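Jesten Bible College
About us

Jesten Bible College trains men and women for Christian ministry in local churches and on the mission field. We are a small college in Skunbridge, independent of any single denomination, and our students come from Baptist, Methodist, Lutheran, Pentecostal and free church backgrounds.

Our history

The college began as an evening Bible class in the schoolroom of Eser Chapel. The first teacher was Signe Ljungberg, who had come home after many years as a missionary nurse and wanted to pass on what she had learnt. She taught the Old Testament in the autumn and the New Testament from March onwards, and set a written paper at the end of each half. Several of her first students went on to be lay preachers and asked for something more thorough. A daytime course was started for them, and a board was formed to run it.

The chapel schoolroom soon became too small. The Boström family, members at Eser, gave the use of their house on the hill, and the college has been there ever since. The downstairs rooms are used for lectures and the library is on the first floor. Our library holds 2,189 books, many of them left to us by retired ministers. Local pastors may borrow from it without charge.

What we believe

We believe in one God, Father, Son and Holy Spirit. We believe that the Bible is the inspired word of God and our final authority in faith and conduct. We believe that salvation is the gift of God through the death and resurrection of Jesus Christ, received by faith. We believe in the work of the Holy Spirit in the life of every believer, and in the return of the Lord Jesus. On baptism, church government and the order of events at the Lord's return, we teach the main views held by Christians and leave students to follow their own church.

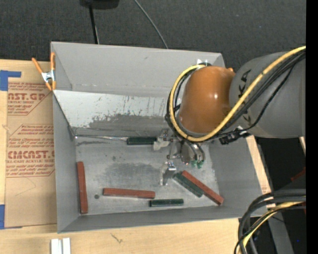

Do I have to be a member of a church to study here?
Students on the full-time course need a letter from a minister or elder who knows them. Evening classes are open to anyone.

Our courses

The full-time course lasts two years and covers Old and New Testament, doctrine, church history, preaching, pastoral care and mission. New Testament Greek is taught in both years and Hebrew is optional. Every student is placed with a church for one day a week and Sundays, and spends four weeks of the second year on a longer placement, in this country or abroad.

Evening classes run in term time. Each class takes up to 20 students and works through one book of the Bible or one subject. The correspondence course is meant for people who live too far away or who cannot leave home. Lessons are sent by post or email and marked by our tutors.

Since the college opened, 874 people have completed one of our courses. They include pastors, hospital chaplains, youth workers, Bible translators and a good number who have stayed in their ordinary jobs and serve their own churches.

Our staff

The principal is Ramil Tagle. He was a pastor before joining us as tutor in New Testament, and still preaches most Sundays. He is supported by three resident tutors and by visiting lecturers from churches in the district. Morning prayers are held at nine in the library and visitors may join us.

How we are supported

Fees cover less than half of what it costs to run the college. The rest comes from churches and individual Christians. We do not borrow money. A bursary fund helps students who cannot meet the full fee, and applications to it are treated in confidence.

Enquiries about courses should be sent to the college office, which is open on weekday mornings in term.

Page last updated Oct 25, 2025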